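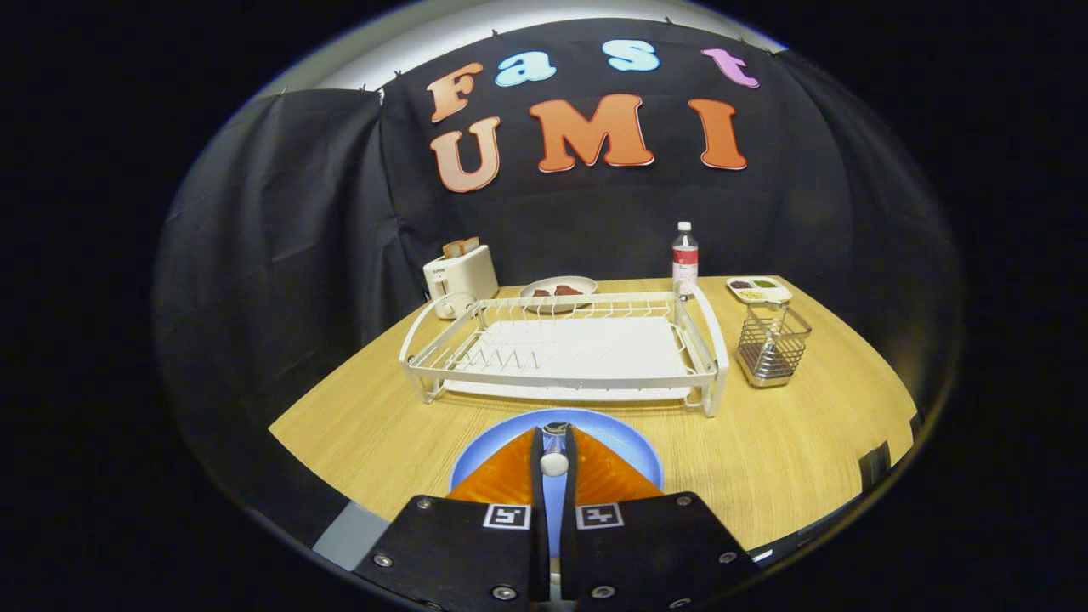

Voltar Online: is it worth rerolling at 4000 gear score?

Radka Babić
Posted Sep 7, 2023

I started Voltar Online in June on the Ngau server and leveled a Heveck Lancer because a guild I liked needed one. I'm at 4000 gear score now and I've cleared the first two raids. The trouble is that I don't enjoy the class in longer fights. Most of the damage comes from standing still and channeling, and I keep dying when I try to squeeze in one more cast.

I'm thinking of switching to Warden. Does any of my gear carry over, or would I be starting from nothing? I also have 9 unopened raid chests in my bank and don't know if I should open them before or after.

Zorica Kos

Rings and neck pieces carry over, weapons and armor don't. If both characters are on the same account you can put the jewelry in shared storage, but only if it hasn't been upgraded past rank six. After that it binds to the character.

Leave the chests closed. Loot is rolled for whoever opens them, so move them to the Warden first and open them at max level. They scale to your level - if you open them at 30 you get level 30 gear and it's useless in a week.

Leveling took me roughly 300 quests the second time because I skipped the side zones. Do the main story, take the free armor set at the end, and you'll be ready for the first raid.

Before you delete the Lancer, try it with the short channel talent. You lose a little damage and can move a lot more.

Steludo

Warden is way better, just switch. They got buffed last patch. Don't delete the Lancer though, you can use it for daily crafting.

Radka Babić

Thanks both. I didn't know about the short channel talent, so I'll try that in tonight's raid. Chests are staying in the bank for now.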